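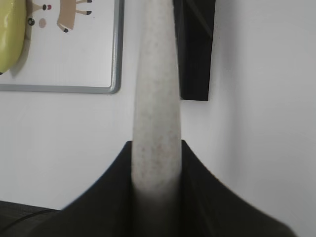 Teaching by Hand

At the Hakala Institute in Garley, kitchen skills are passed to robots one demonstration at a time, and the people who do the passing have become specialists in their own right

Features | Spring issue
Published 17 Apr 2025

The operators at the Hakala Institute work standing up. Each shift begins with both hands on a pair of lightweight leader arms, which hang at chest height on a steel post and move as freely as a desk lamp. Whatever the operator does with the leaders, the follower arms at the table repeat. When the operator's wrist turns, the robot's wrist turns. When the operator squeezes, the fingers close. Every joint angle is written to disk along with the video, and at the end of the attempt the operator presses a foot pedal to keep the recording or a second pedal to throw it away.

The second pedal sees a good deal of use. Over the past year the Institute's program in household manipulation, known as Flondden, has retained 1062 demonstrations of kitchen preparation tasks. It has also discarded 585. The program keeps a written log of the discarded attempts, with a short reason entered against each, and its staff regard that log as one of the more useful things they have produced.

Flondden was established to study a narrow question. Robots that learn from demonstration have become fairly capable with soft toys, blocks and folded cloth, objects that forgive a poor grip. The program asks what changes when the object is a real tool, with weight at one end and an edge along one side. Its founding proposal, submitted to the Institute's research board two years ago, ran to 34 pages, and a large share of them dealt with knives.

Why tools are different

A person who picks up a kitchen knife makes a number of decisions without being aware of them. The hand finds the handle, and the fingers settle at the point where the blade stops feeling heavy. If the knife is to be given to someone else, or moved from the left hand to the right, the grip is adjusted first. Much of this is done by feel, and the eyes may be elsewhere the whole time.

A remote operator has none of that feel. The leader arms in use at Garley return no force to the hand, so an operator judges contact by sight alone, from the room and from the camera views shown on a monitor beside the post. New operators tend to squeeze too hard and too late. They also tend to watch the fingers, where experienced operators watch the far end of the tool, which is the part that swings when a grip is off center.

Two-armed work adds a further difficulty. When two grippers hold one rigid object, each arm limits the other. A small disagreement between them that would pass unnoticed in a pair of human hands becomes a strain on the joints of the robot, and the motors may shut down to protect themselves. The discard log contains many entries of this kind, most of them reading simply "arms fighting."

The Institute's answer has been to train operators in the tasks before training them on the equipment. Every new member of the team spends a first week at an ordinary counter with ordinary utensils, carrying out the task list with bare hands and then again with kitchen tongs. The tongs are a rough stand-in for a two-fingered gripper, and the exercise is unpopular. It does teach people to plan a grip before making it.

A task list drawn from kitchens

The current task list was written with Pimesano, a catering supplier that runs preparation kitchens for schools and small hospitals. Pimesano's interest is in repetitive work at the start of the day, when fruit and vegetables are readied in quantity and staff are hardest to find. The company contributed no equipment to the program. What it offered was a season of observation, during which Institute researchers stood in its kitchens and wrote down how experienced workers handled their tools.

The notes from that season changed the program's direction. Researchers had expected to concentrate on cutting. They found that the workers they watched spent much of their time on the steps on either side of the cut: taking a knife up, turning it to face the work, shifting it between hands and returning it to a safe place. Several of these steps were never the same twice. A worker reaching across a crowded counter would improvise a grip, use it for a moment and replace it with a better one.

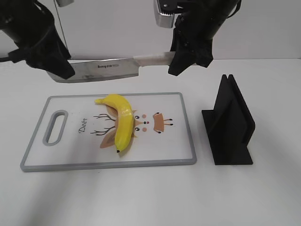 The list that resulted is written as a set of goals and leaves the route to the operator. An entry will state which tool is involved, what food is on the board and what counts as finished, and the operator decides which arm does what. Supports on the blade side are allowed when the operator judges that the handle alone will not keep a heavy tool level. With the broad, cleaver-style knife the load can be shared between the arms, one gripper clamped over the blade and the other closed around the pale handle, so that the edge faces straight down toward the board and the banana lying on it. Positions of this kind are hard to reach and hard to hold, and the program asks its operators to go slowly through them. A learned policy can be sped up afterward. A hurried demonstration cannot be made careful.

The choice of food is practical. Bananas are soft, cheap and available all year, and their curve means that no two lie on a board in quite the same way. They also show the effects of rough handling within minutes, giving the reviewers a second record of how the session went. The fruit is composted at the end of the day.

Patterned cutting boards were adopted last fall. Earlier recordings had been made on plain boards, and policies trained on them performed poorly in any kitchen that looked different. Printed boards, bought from household stores, introduce shapes and colors that have nothing to do with the task. A policy must learn to ignore them. The Institute now rotates boards on a schedule and permits operators to set them at whatever orientation they choose.

The work of review

Every retained demonstration at Garley is watched in full by someone other than the operator who made it. Reviewers see the overhead or side view together with the views from the wrists, played in step. They score the attempt on a short form and may overrule the operator's decision to keep it.

The wrist views have become more important than the program expected. A fixed camera shows how the arms stand in relation to each other, but it often loses the fingertips behind the tool. A camera at the wrist travels with the fingers and shows what lies between them, even when the rest of the table is out of sight. Reviewers report that slips are nearly always visible first from the wrist.

Disagreement between reviewers is common, and the program does not try to remove it. One reviewer may fault a demonstration for a pause of several seconds before a grasp, while another regards the same pause as good practice. In such cases the attempt is kept and both scores are stored. Researchers on the learning side have asked for this. Their present method gives more weight to demonstrations on which reviewers agree, and they wish to know where opinion divides.

The form itself has been revised four times. The first version asked whether the task had been completed and very little else. The present version asks about the approach, the grasp, any change of grip and the release. The release was added last. It had been treated as the end of the task and therefore as unimportant, until a review of failed robot trials showed that many tools were being let go a moment before they were fully supported.

Safety at the table

Real blades require rules that soft toys do not. During recording, no one at the Institute may reach over the table while either arm is powered, and a session stops at once if a tool leaves the grippers. Tools are placed and removed by hand only after both arms have been parked and the brakes confirmed. The operator's post stands outside the arms' full reach, marked on the floor with tape.

The arms run under a speed limit throughout. Operators who have worked with faster systems find this tiresome at first. The limit was set by the Institute's safety office after a trial period, and the program has not asked for it to be raised.

There has been some discussion of using blunted knives. The program tried them for a month and returned to ordinary ones. A dull blade drags through fruit, and the operators began to press and saw in ways they would never have used at home. The recordings taught the robot to do the same.

What comes next

The program's next target is a set of 1000 two-arm demonstrations in which the tool changes hands at least once. Recording began this month. Unlike the existing set, it will be collected by operators who have been grouped by experience, so that researchers can examine whether beginners and veterans teach different things. Early sessions suggest that beginners vary more in how they approach a tool and less in where they finally take hold of it.

Pimesano will host a trial station in one of its own kitchens later in the year, with a Flondden operator present at all times. The station will work alongside the usual staff and will not be counted toward the day's output. Its purpose is to gather demonstrations in a place where the lighting changes, the counter is shared and people walk past.

The Institute is also preparing its discard log for release. Each entry will be published with its written reason and, where the video is of usable quality, the recording itself. Other laboratories have asked for the retained set, as might be expected, and a growing number have asked for the failures as well — in some cases for the failures first. Release is planned in two parts, beginning with the single-arm tasks, and requests for access may be addressed to the program office at Garley.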